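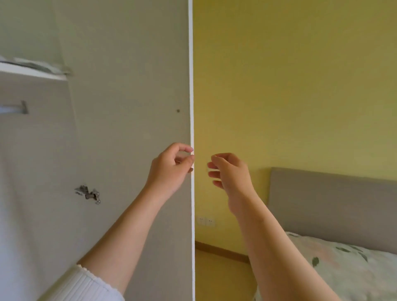 Item 3: wardrobe in the yellow bedroom, door open

Gosside House Residents' and Guests' Association
Minutes of the meeting held on Jul 1, 2020, in the ground floor lounge

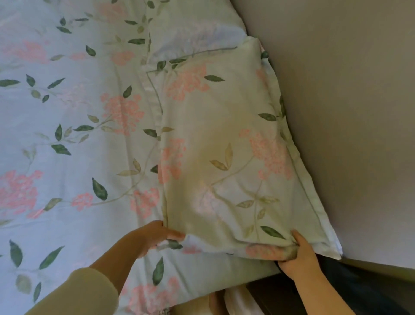 Emmanuel Okoth

Present: Emmanuel Okoth (minutes), the chair, the housekeeping lead, the bookings officer and three members from the upper floor. Apologies were received from the garden group.

1. Minutes of the last meeting
The minutes of the January meeting were read and agreed with one change. The kettle in the lounge was bought by the members and should not have been listed as house property.

2. Bedding
The housekeeping lead reported on the floral sets, which are now in use in the bedrooms. These are the pale mint-blue ones with pink flowers and green leaves, with pillow shams to match. Members liked the pattern. One member felt it was a little busy for a small room, but did not want it changed.

There was a long discussion about how the pillows should be set on the bed. The shams have a flat border with a piped seam, and the border folds under if the pillow is dropped into place. It was agreed that the person making the bed should take hold of both lower corners, pull the border straight and then lay the pillow down. The second pillow goes behind, against the wall. Duvets are to be smoothed from the head of the bed down.

The ironing of shams was raised again. The housekeeping lead said a few creases in the middle do not matter and she would sooner the time went on the bathrooms. Agreed.

Mbwambo, who do the laundry, have asked that floral sets be sent in their own bag and not mixed with towels. Bags to be labelled by room from now on.

3. Wardrobes
The white wardrobe in the yellow bedroom was looked at before the meeting. Two members had asked about the door. It has metal concealed hinges, and there is a small screw hole higher up on the inner face, near the edge. It was not known what the hole had been for. The bookings officer thought a hook or a mirror clip - the chair thought it had come like that from the shop. It will be filled with a white plug.

The hinge screws on all the wardrobes are to be checked by hand and tightened where needed. An electric driver is not to be used, as one was overtightened last winter in another room and the panel split. The door should be opened fully before anything is put on the upper shelf, and closed by the edge and not by pushing on the flat of the door.

Folded items may stay on the shelf above the rail, but guests have been leaving their own things there and these get mixed up with house linen. It was agreed to put a card inside each wardrobe saying which shelf is for guests. Wording to be brought to the next meeting.

4. Sockets and floors
A member asked if the double socket low on the wall by the wardrobe could be moved higher. The chair had asked Votum for a price and was quoted 132 pounds for the one socket, making good included but not the paint. The meeting felt this was too much. An extension lead will be offered to guests who ask for one.

The wooden floors are to be swept before the beds are made - this was not being done in the same order by everyone. Skirting boards to be dusted at each change of guest.

5. Money
There is 800 pounds in the furnishing fund. It was agreed to spend up to 100 pounds on spare pillow shams from Giledano, if the same pattern can still be had. If it cannot, the housekeeping lead will bring samples and nothing is to be ordered before then.

6. Any other business
The spare key to the linen cupboard is missing. Members are asked to look in coat pockets.
The lounge radiator still knocks. Carried over.

Actions
Emmanuel Okoth - draft the wardrobe card, buy white plugs
Housekeeping lead - linen bag labels, note on making beds, ask Giledano about shams
Chair - reply to Votum
Bookings officer - check hinge screws with one other member

The date of the next meeting will be put on the lounge board.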